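Bag It Right: Final Report, Packaging and Reuse Studio
Team Skarkier

We picked plastic bags because everybody on the team had a drawer full of them at home and hated that drawer. Our question was simple: what is the best way to store a used bag so that you'll pick it up again and use it?

We collected 28 bags from our own kitchens and from the Drenby Street market on a Sunday morning. Four of them had holes and went straight to recycling, which left 24 for the trials. Then we tried 2 storage methods, the flat triangle fold and the loose stuff-it-in-a-box method, and each bag went through both of them 10 times.

The fold looks fantastic! A row of little triangles takes up almost no space, and you can see every size at once. But it is slow, especially with thin glossy bags that slide around and trap air. We learned to start at the bottom corners and push the air toward the handles – after that our folding got a lot neater.

Stuffing was quick and kind of fun, but pulling out one bag usually brought three more along with it. Black bags were the hardest to sort this way because once they're crumpled you can't tell a small one from a large one.

Our final proposal, which we named Drultodis, mixes the two: fold the bags you carry to the store, stuff the ones you use as trash liners, and keep them in separate boxes. We loved working on this and would like to try paper bags next – they crease so differently, and we already have a pile waiting.
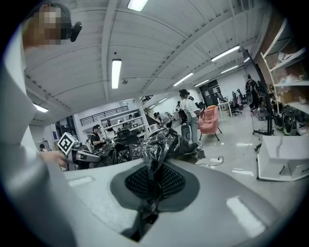
Crumpled black plastic bag, workshop session.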